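Mobile Manipulation in Simulation
Course Notes, Unit 7: Learning Two-Arm Tasks from Demonstrations
Posted 11/10/2023

We use cookies to keep you signed in and to remember your display settings. Accept | Manage settings

Print this page | E-mail this page

7.1 Where we left off

Unit 6 covered behavior cloning for a single arm bolted to a table. The policy took one image and the joint positions and returned the next joint command. Most of you got it to work on the block task and saw it fall apart when the block started outside the training area. This unit keeps the same method and changes two things. The robot now has two arms, and it works in rooms with furniture in them.

The simulator is still Gaken. The room set is called Flosta and has to be downloaded separately from the course server. Do this before lab, as the files are large and the lab network is slow.

7.2 The demonstrations

The training data for this unit is the Cukau set. It has 365 demonstrations, all driven by a person through a pair of hand controllers. Each one is stored as a single file containing the joint positions for both arms, the gripper commands, the base pose, and the images from the head camera and the wrist cameras. Everything is recorded at 30 steps per second.

Wall and floor colors change from one episode to the next. So do the camera positions, within limits. The purpose is to keep the policy from tying its actions to a background color, a problem several groups ran into in Unit 6. The furniture models stay the same, but their placement changes.

Some episodes include objects that have nothing to do with the task. They are left in on purpose. Do not filter them out.

Camera views from one room:

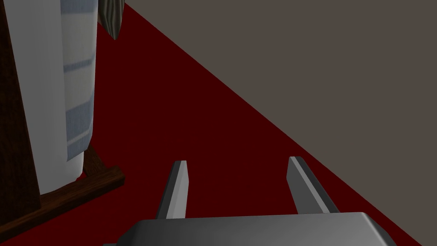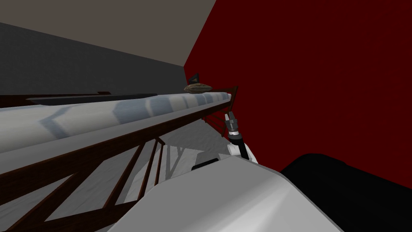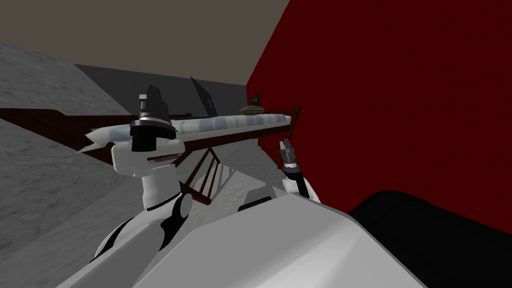
7.3 Action chunks

A policy that predicts one step at a time makes a small error at every step. With two arms the errors add up faster, and an error in one arm often shows up as a problem for the other. If both grippers hold the same object, a few millimeters of disagreement is enough to pull it loose.

The method in the reading (the Yatsenko baseline) predicts a chunk of future actions in one pass. The robot carries out part of the chunk, then takes new images and predicts again. Overlapping predictions for the same step are averaged, with more weight on the older ones. This smooths the motion and cuts down on the jerks you get when a new chunk begins.

Chunk length matters a great deal. If it is too short, you are back to single-step prediction. If it is too long, the robot keeps following a plan after the object has slipped. Start with 30 steps, one second of motion, and change it only after you have a working run to compare against.

7.4 Which cameras to use

The head camera sees both arms and most of the workspace, but the robot's own body and arms block part of the view when it leans in. The wrist cameras see the space between the fingers well and very little else. In many wrist views there is no way to tell where the other arm is.

We trained the same network three ways: head only, wrists only, and all cameras together. Head only reached the right area and then missed the grasp. Wrists only grasped well if it started close, and wandered if it did not. All cameras together gave the best result on every task except drawer opening, where wrists only was slightly ahead. We do not have a good explanation for the drawer result. It held up over 2 training seeds, which is not many.

Success was scored by the simulator's own check on the final object positions. A run where the object ends up in place but the robot hits the furniture on the way still counts as a success. Keep that in mind when you read the table in the lab folder.

7.5 Lab work

Train the all-cameras policy on the Cukau set using the supplied config file. Then test it on the 23 held-out rooms. Report the success rate per task along with the overall average.

Pick one task and retrain with a chunk length of your choice. Plot success against chunk length using your value and the default. If you have time, add a third point.

Watch at least five failed runs from beginning to end and write down the step where things first went wrong. The final failure is often well after the real cause. A dropped object may go back to an off-center grasp much earlier in the run.

Hand in your plot, your notes on the failed runs, and the config file you used. Do not hand in model weights.

7.6 Known problems

Gaken sometimes loads a room with the base inside a piece of furniture. Reset the episode and leave it out of your results, but report how many you left out.

The left and right wrist camera labels were swapped in the January release. If your policy does nothing sensible at all, check which release you have.

Reading for Unit 8 is in the course folder under "contact."

Print this page | E-mail this page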